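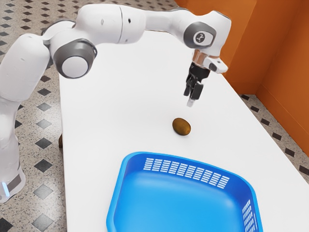

About Prarska

Prarska started out as a handful of people who kept getting called in after a robot cell had already been bolted down, wired up and signed for, and who wished somebody had phoned a few months sooner. So now we come in early. We help small packing rooms, school labs and food producers write the rules their robot arms will work under, and we stick with them until those rules are part of the ordinary day.

Most of what we do begins in simulation. We like to start with one arm, one table, one basket and one thing to pick up, and we stay there longer than our customers sometimes expect! How close may the fingers come to the tabletop? What should the arm do if the grip is lost halfway over? Who is allowed to restart it, and from where? We ask that a simple pick be run 400 times on screen before anyone adds a second object, and 2,000 times before the same program goes near real hardware. Every stop gets written down, including the dull ones.

Our house rules are gathered in a guide we call Jament. It runs to 16 pages, and we have worked hard to keep it that short (the first draft was a monster). It doesn't replace the safety standards that apply where you are, and we'll always sit down with you and read those too. Think of it as the part you can pin up next to the cell: speed limits, reach limits, how to hand over between shifts, how to report a near miss without feeling silly about it.

Our training room is in the old Balogun building, up the ramp and on the left, and there is nearly always coffee on. Courses run in small groups from September through May, mornings only. Past students are welcome back whenever Jament is revised, at no charge, and a good many of them do come.

We also look after Drorkero, our shared log of stops and near misses. It passed 1,000 entries in July. Members can read all of it and add their own, with company names left out.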